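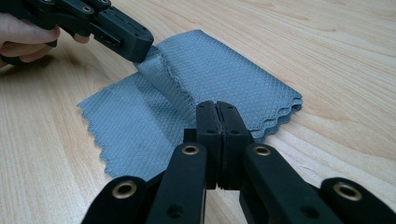

Cloth Should Count for More

The Omilville robotics club spends most of its season on rigid objects. Blocks, cups and pegs carry 50 points each on the Nemix challenge sheet, and folding a cloth carries 7. A club that reads the sheet will practice blocks, and ours did until November.

I think the weighting is wrong. A block has one shape. A cloth has a new one every time it is touched, and a student who pinches it a finger's width too far in gets a different fold. Two grippers have to share the work, with one holding tension while the other closes. Timing errors that a block hides show up at once in fabric.

Our students logged 492 folding demonstrations with hand-held grippers before training anything. They named the model Skeltetti. The first 32 were thrown out over inconsistent grasp points, and the argument over what counted as consistent took up to two hours. It was the best engineering discussion of the year, and it earned no points.

The usual objection is that cloth is hard to judge. The Tiwari rubric used by the senior division already handles this: measure corner offset, count the layers, record the time. A ruler and a stopwatch cover it.

Nemix should raise the folding task to at least the value of one block. Until it does, clubs will keep training for the sheet.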